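The kitchen drawer and the people who open it
By Hanan Sleiman
4/24/25

I have worked in staff kitchens for 20 years, most of them at Hendriks, where we look after the tea rooms and lunch counters for other people's offices. It isn't glamorous labour, and I've never minded that. You learn who takes their tea black, who is off sugar again, and who will stand at the counter for a good long while because they don't want to go back to their desk just yet.

So when the company told us in January that a kitchen robot from Rekach was coming to learn part of our job, I had feelings, as my daughter would say. I also had questions, and I wrote them on the back of a delivery slip so I wouldn't lose my nerve in the meeting. Who shows it where things go? Who gets called when it goes wrong? And what happens to the hours of the people it is supposed to be helping?

The answer to the first one was easy. We do. Our little crew knows where everything lives, and if you have ever tried to explain a shared kitchen to somebody new, you'll know how much of it was never written down anywhere. 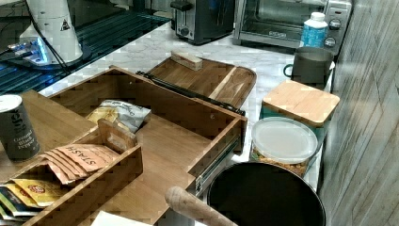
Tea in the divider tray, chips at the back: a drawer set up the way people use it.

I do think this is skilled work, and I'd like it to be paid as skilled work. When Zillbridge put in their stock system, the same thing happened on a smaller scale. Clever people built it, and then the women on the early shift spent weeks putting it right, at the same wage as before, and the thank-you went to the software. The office got its savings, $1,685 in the first quarter, and I remember the figure because it was read out to us with such pride. I would have liked to hear what our share was.

Please don't take me for someone who wants to keep everybody on their knees in front of a cupboard. My wrists are not what they were, and I have opened and shut more drawers than I care to think about. If a machine can do the fetching and the putting away, it's very welcome to them, and I'll bring it a cushion.

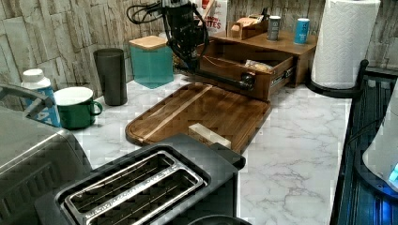
What surprised me was how much patience the whole business asks for. Pulling open a drawer is nothing to you or me, we do it while talking, with the phone tucked under an ear and a mug in the other hand (I don't recommend it, but we do it). For the arm it is a job in itself, and there has to be a person who knows what a good result would be. I've grown rather fond of watching it, the way you do with any learner.

My worry is about the time that gets freed up. There are 3 of us on our floor, and I can think of plenty we'd do with a spare hour. We could cook something proper, or teach the younger ones, or even sit down for our own lunch, which would be a novelty. But at Sotarar, where my cousin works, the spare hour was simply taken off the roster, and the people who had trained the machines went home earlier and poorer. They were told this was flexibility.

I'd ask any employer thinking along these lines to settle that question before the equipment arrives, and to put the answer in writing. Ask the kitchen staff, too, and ask them while they're on the clock. We have put our request in to Hendriks for a training rate and a promise on hours, and we're meeting again once the manager is back from leave. I'll bring the biscuits.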